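Progress report to Kátia Queiroz, Panstead Fund
02/12/2018

Hi Kátia,

OK, where we've got to with the coalition tracker! The short version is that the Plodholm council still doesn't have a majority, the mayor still says she isn't resigning, and we've now got nine of the 39 members on the record about how they'd vote if it came to no confidence. I was hoping for more by now, but the two bigger parties have told their people to keep quiet until the budget is out.

Tshepo has been fantastic. He sat through all three budget sessions (the last one ran past midnight, poor guy) and his notes are already up on the site.

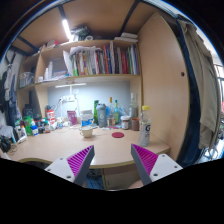
The reader survey closed with 2000 responses, which made my month. Arsen is cleaning up the data and says the rural districts look a bit thin, so we may call a few people back before we publish anything on early elections. I'd rather be slow on that one.

Money: we're under on travel and over on translation. Natsumi took on the Barua district pages as well as her own, and I'd like to pay her properly for them. Could we move what's left of the travel line across? Bjartur has the spreadsheet and can send it whenever you want.

Still to do: the interview with the opposition leader (moved twice, ugh) and the voting record going back to September.

Call me if anything looks off!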